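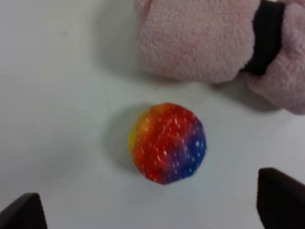 The toy library in Fletmont opens at half past nine, and by ten the good things have gone. The marble runs go first, then the wooden kitchens, then anything with wheels. What stays on the shelves until lunchtime is mostly jigsaws.

Graham Naylor started it in a church hall with 20 toys and a card index. There are now 3,000 items on the books, kept in a former shoe shop on Inskip Road, and a second branch opened in Rusance in January. Members pay by the year and can take home up to four toys for three weeks at a time.

Toy libraries are an old idea. Many were set up in the 1970s, often by parents of disabled children who found that specialist toys were too expensive to buy and quickly outgrown. Plenty closed when grants dried up. The ones that lasted tended to have cheap premises and somebody stubborn in charge.

Naylor, a retired bus engineer, admits to the second. "I was told there was no call for it," he says. "People could get toys for next to nothing. But they didn't have anywhere to put them."

Space comes up a lot when you talk to members. One mother of twins, who lives in a two-bedroom flat near the station, borrows a slide every summer and hands it back when the weather turns. A childminder from Drastness drives over every third week and swaps a bootful. Grandparents join for the school holidays and let it lapse in September.

The work behind the counter is dull and constant. Every toy is checked on its return, wiped down and counted against a list taped inside the box lid. Missing pieces are written up in red. Last year 347 toys came back short of something, and most of the parts were found later down the side of a sofa. Small charges are made for losses, though Naylor often waives them.

Batteries are a sore point. The library supplies none, and he would prefer to stock fewer toys that need them — they break more often and take longer to mend.

Rusance is open two mornings a week for now. It needs shelving, a better lock and a second key holder before it can do a third.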